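Teaching by hand, week two

17/04/2018
By Mireille Boutros

My wrist hurts, so today I write a short post. Since last week I am showing the picking task with the hand-held gripper, the one we named Niltutus. I hold it, I close the fingers on the thing, I lift, I put down, I open. Then again. Yesterday I made 47 demonstrations before lunch and I had to throw away 5 of them, all for the same mistake: I started to close too early, when the fingers were still moving forward.

In November we did everything by remote control, with two joysticks. It was slow and I never had a good feeling for the depth. With the tool in my hand I do not think about depth at all, my arm knows it. The bad side is that my arm is also lazy. It always comes from the same direction, and the robot will learn this habit too.

So now I make a rule for myself: every time a different approach, a little higher or lower, a little more from the side. 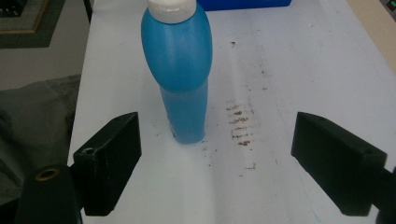 Fingers open, blue bottle between them and a bit further back.

The plan is 2,000 demonstrations for the bottles only. Gulyás wants 3,000. We will discuss it when my wrist is better.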